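Opinion | Home & Habits

The flat box is not doing you any favours

Every few years somebody decides that the cardboard box needs improving, and for the last while the improvement has been to sell it flat. You order storage boxes, gift boxes, archive boxes, boxes for the loft, and what comes through the door is a stack of brown sheets with creases in them. The seller calls this convenient. I would like to know for whom.

I bought a pack from Pinton in August, mostly because I was tired of carrier bags at the bottom of the wardrobe. The pack promised "assembly in seconds". The first box took me 11 minutes, and I include the time spent looking for the instructions, which were printed on the inside of a panel I had already folded under. The second was quicker. The third tore at a corner and went out with the recycling on Friday.

I'm told I was doing it wrong. People who like these boxes always say so. There is a right order, apparently: tabs up, sides in, lid last, or possibly sides first if it's the Cesovby kind, which has an extra flap whose purpose I never worked out. I don't doubt that a person who makes up 70 of them a day in a stockroom gets fast at it. Most of us make up four and then don't see another until Christmas, by which time we have forgotten the lot.

The usual defence is space. A flat box takes up less room in the van and on the shelf, and I accept that. But look at what it needs once it's home. You have to clear a decent stretch of table before you can start, and the things you clear have to go somewhere. They end up stacked on a rack at the side, or pushed into the far corner.
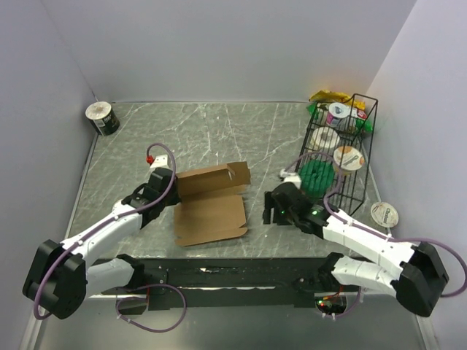
Tabs up first, according to some: a flattened box on a grey tabletop, with a tin in the corner and a loaded wire rack at the side.

A wire rack, I would point out, arrives needing a bit of work too, but you do it once. Mine is a cheap one from Rimell and it has stood by the kitchen wall for 7 years. It holds packets, tins, whatever is put on it, and I can see all of it without lifting a lid. Nobody has had to explain to me which way up it goes. When something is finished I notice the gap.

Boxes hide things, and we've been persuaded that hiding things is the same as tidying them. The storage trade does very nicely out of this. Voß has a catalogue with 203 products in it and I went through the whole thing one wet evening looking for anything that would leave me owning less. There was a label maker. There was a box for keeping labels in.

I can hear the objection that cardboard is cheap and can be folded down again when you've done with it. Try it. The creases go soft, the tabs won't grip a second time, and the bottom sags the moment you ask it to hold more than jumpers. I have kept flattened boxes behind the sofa for years on the grounds that they might come in useful, and on the one occasion I needed one it was the wrong size, so I bought another.

If you must have them, buy one and make it up before you order the rest. Put something heavy in it and carry it upstairs. Leave it a week. See whether you ever take the lid off.

My two surviving Pinton boxes are on top of the wardrobe. One has scarves in it. I'd have to get the steps out to tell you about the other.

Related
Do we need a drawer for batteries?
The case against matching jars
Readers' letters: in defence of the carrier bag
Why I stopped folding tea towels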